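Reading time: 3 min

Udlow Robot Club Opens Its Doors for Tidy-Up Night on Tue 16 June

FOR IMMEDIATE RELEASE

Hi, I'm Gráinne Gallagher, and I've been running the student robot club at Udlow since it was two kids and a borrowed extension cord. I've never written a press release before, so please bear with me! We have news, and I'd like as many people as possible to hear it.

Our students are entering the Gindirel Challenge in August. It's a team contest where a robot arm has to pick up everyday stuff from a messy table and put each item where it belongs. Teams get 50 minutes for the whole run, and you'd be amazed how fast that goes when a gripper is chasing something round. There's $3,000 for the winning school, to be spent on parts (we already have a list, and it's a long one).

Before the contest we're holding an open evening we're calling Tidy-Up Night. Doors open at 6 p.m. in the Grerthorpe Building, and it's free. Come and watch the arm work, ask the students anything you like, and pick an object from home for it to try. Nothing alive and nothing your grandmother left you, please.

The team this year is Wekesa Mwaipopo, Obaidul Munasinghe and Liam Heffernan, with Ciarán Conneely coaching. Wekesa writes most of the grasping code. Obaidul looks after the hardware and has strong feelings about screws. Liam joined in the winter to work on how the arm recognizes things, and he's been great at finding objects it can't make sense of yet.
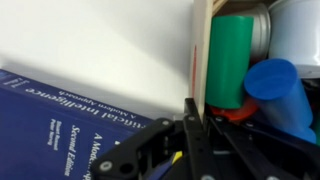
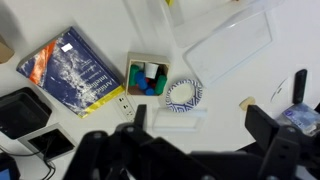

Practice views from the gripper, both with an AI textbook in the mix.

Clear plastic is what's been keeping us up at night. The arm does fine with a bright color and a plain shape, but give it something see-through on a white surface and it'll happily reach for the wrong spot. "I spent a whole weekend on one tray," Wekesa told me, "and then it worked for Obaidul on the first try, so I'm a little bitter." They've got a new approach they want to show off at the open evening, and I've promised not to give it away.

Books are the other headache. They're heavy, they're flat, and they slide! Liam would like to try pushing a book to the edge of the table and grabbing it from there. Ciarán thinks that's asking for trouble. They've been arguing it out for weeks and I've stopped trying to referee.

We also have 5 places open for new members in the fall. You don't need to know how to code. If you're a student at Udlow and you like taking things apart, that's plenty to start with, and we meet after class in the same building.

Reporters are very welcome at Tidy-Up Night and can talk to the team before the doors open. Just ask for me, Gráinne, at the Udlow front office and they'll put you through.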